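1/ OK, a few of you asked how the vermouth blending night went, so thread time. It was for my sister's 40th, it was in Rincombe, and I have opinions (mostly good ones, one bad one about parking).

2/ First thing, it isn't a cocktail class. You don't shake anything. You get a base wine, a tray of little bottles with one herb or peel steeped in each, and a dropper, and you mess around until you have something you'd want to drink. Then they bottle it and you write your own label. My label was terrible.

3/ The place is called Vernico. It's a long narrow room behind a wine shop, and the sign is tiny. There were 17 of us, and we filled it. If your group is bigger than that I'd ask them to split you over two evenings, the far end of the table couldn't hear a word.

4/ Our teacher was Coralie Merrick and I'd go back just for her. She made us smell wormwood on its own before she let us near anything else. Half the table pulled a face! She said to remember that smell, because every time our blend felt flat later on we'd need one more drop of it. She was right, too. 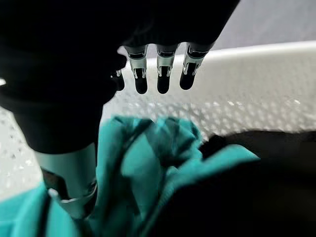 5/ The orange peel infusion is the bit I've already tried at home, so here's what I do. Clean jar, strips of peel with as little white on them as you can manage, and enough strong plain spirit to cover them. I don't measure. You know how those fingers in the photo are lined up side by side, pointing straight down, tips at the bottom? Hold three of your own like that, then turn them sideways against the outside of the jar. The width of the three is how deep I go. Lid on, dark cupboard, shake it when you remember.

6/ Taste it from day three. Mine was ready on day five and a bit harsh by day eight. Lemon goes faster. Grapefruit I ruined, so no advice there.

7/ Back to the night itself. Food was bread, olives, some hard cheese and a bowl of salted almonds that was gone in minutes. Eat before you go. You're only sipping, but two hours of sipping is still two hours of sipping, and my cousin had skipped lunch.

8/ We booked through Drelo, which was fine until I needed to swap a name and had to email them twice. If you can call the shop directly, do that. They picked up on the second ring and fixed it while I was still explaining.

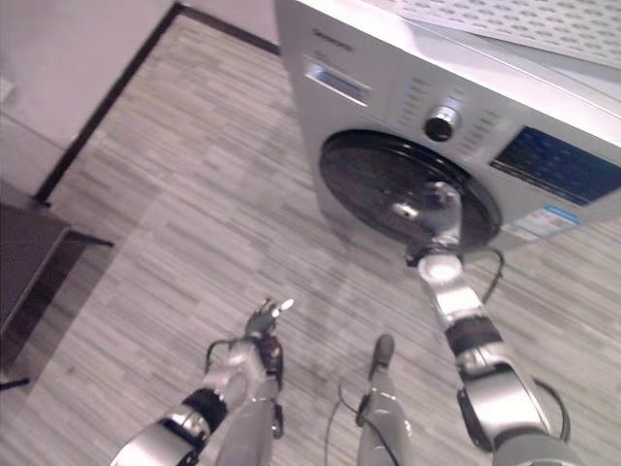

9/ Is it OK for people who don't drink? Kind of. They'll make up a tray with grape juice and vinegar for the base, and my friend who's pregnant had a blast with it, but you have to tell them ahead of time. The herb bottles are made with alcohol, so she got teas in hers. She said the chamomile one was the best thing on the table and she may have a point.

10/ My final blend, if anyone cares: dry white base, lots of orange, a little thyme, wormwood, and way too much vanilla. My sister's was better. She went bitter and piney and called it Mahuika after the cat, and we opened it that same night over ice with a slice of orange. Gone by midnight - so much for saving it for Christmas.

11/ Parking. There isn't any. There's a lot behind the bakery that looks free and is very much not free after 6 pm. Take the bus or make somebody's husband drive.

12/ Would I do it again? Yes, and I'm trying to talk my book club into it for August. They do a red version in the cooler months too, with a lot more clove and cinnamon in the tray. If anybody has done the red one, tell me if it's worth a second trip. And if you have a grapefruit method that works, please, I have so many grapefruits.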